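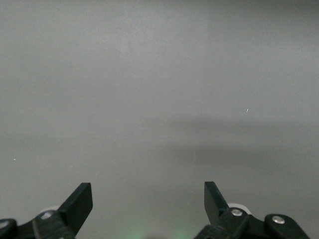
Smooth matte gray surface, seen close up

Gedley Bench Mat, Gray

The Gedley is a plain work mat for benches, desks and craft tables. It lies flat out of the tube, stays put without tape, and wipes down with a damp cloth. There is no grid and no logo on the work side.

Lenutier makes the mat in one thickness, 2 mm. That is enough to take the edge off a hard bench top and still let you write on a single sheet of paper without the pen going through. The back has a light grip finish. On unsealed wood, brush the bench clean first or the grip will pick up dust.

Rolls are 1000 mm wide and sold by the meter. Cut with a utility knife and a straightedge, from the back. Scissors work for short trims but leave a wavy edge on anything longer.

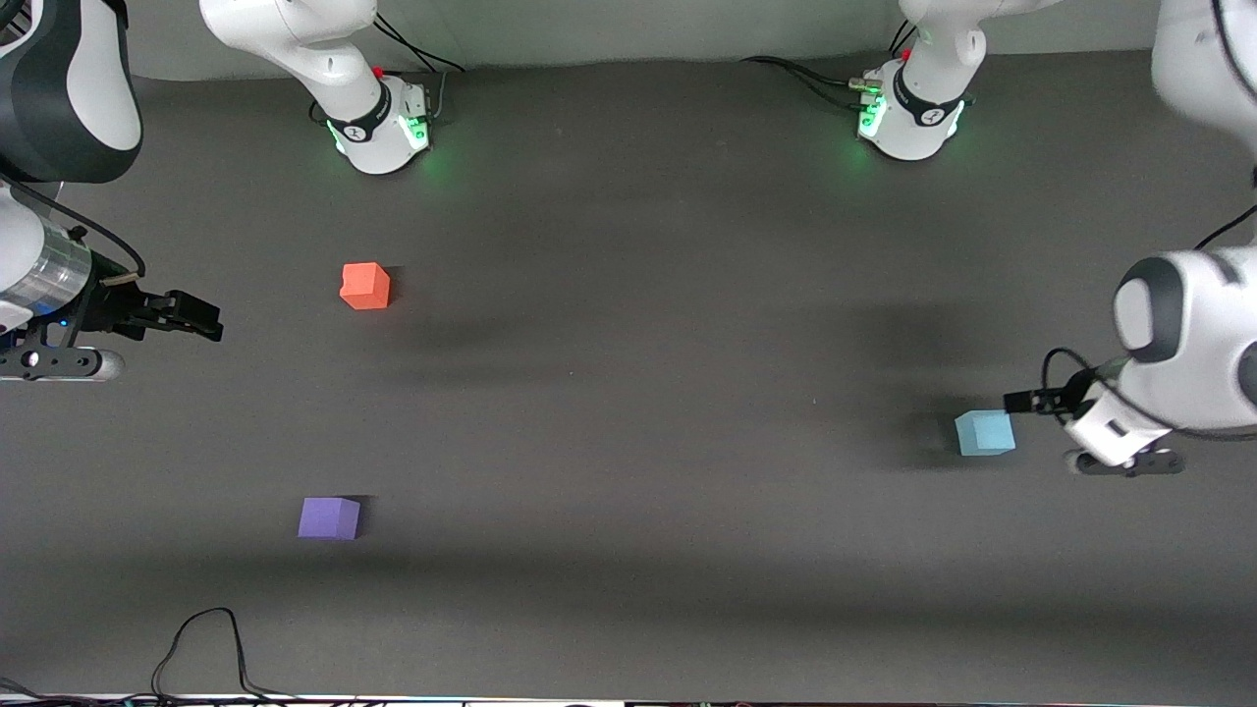
Corners can be left square or rounded with the Jillero corner punch, sold separately. If two pieces have to meet, butt them together and run Katiyar seam tape along the underside. Don't overlap them — the ridge shows and small parts will catch on it.

Care
Dish soap and water for everyday dirt. Rubbing alcohol is fine for ink and marker. Keep acetone and paint stripper away from it. Glue usually peels off once it has set, so let it dry before you start picking.

Good to know
Not a cutting mat. A blade will mark it for good.
Not for hot pans or soldering irons set down bare.
Color can vary slightly between rolls — order matching pieces together.

Returns
Uncut rolls can be sent back within 30 days in the original tube. Cut lengths are made to order and can't be returned unless there is a fault.

Item: Gedley 33
Ships rolled, work side out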